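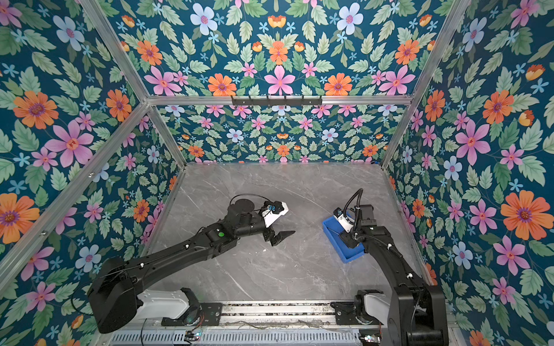 Blue tray on the grey marble pattern, with the floral wallpaper behind.

The Wallpaper Corner - Gallery

Welcome to our small gallery. On this page we collect what we have done with the corner in the back of the workshop at Mastorcombe, from the first roll of wallpaper until the tray. Only one picture is online at the moment. The others are still with Regula Marti, who wants to sort them first, and I will add them when she is ready.

The wallpaper
We looked through three pattern books before we agreed. Kilian Nägeli wanted plain white, Ingeborg Hollenstein wanted flowers, and so it became flowers, on the side walls and on the back wall as well. Hanging it took us one long afternoon in January. The difficult part was the inside corners, where the paper wants to pull away while the paste is still fresh. We pressed it in with a soft brush and waited 20 minutes before we cut the lower edge. If you do this at home, please buy one roll more than you have calculated. We did not, and Hina Mughal had to drive back to the shop shortly before closing.

The floor
Pale grey with fine white veins, like marble. We had also a darker sample from Steiner, but in the evening it made the whole corner look heavy, and small things were hard to find on it. On the light grey a coloured object is easy to see from every side. The floor goes to the back wall in a straight line, and I am a little proud of this line, for I measured it myself and had to begin again two times.

The tray
Rectangular, bright blue, plastic, with raised edges. It comes from a set which we ordered for the shelves, and it was the only one in this colour. I like how it lies there at an angle. Regula would prefer it parallel to the wall, and we have discussed this longer than is sensible. The raised edge is practical for small parts, they do not roll away over the floor when somebody gives the tray a push. For cleaning we use warm water with a drop of washing-up liquid, nothing stronger.

Still to come
Hina has promised close pictures of the flower pattern, and Kilian has some from the day when we carried in the rolls. There were 30 in his folder when I last looked, most of them of the staircase.

If you would like to know the name of the paper or of the paste, write to me and I will look for the receipts.

Wendelin Danzer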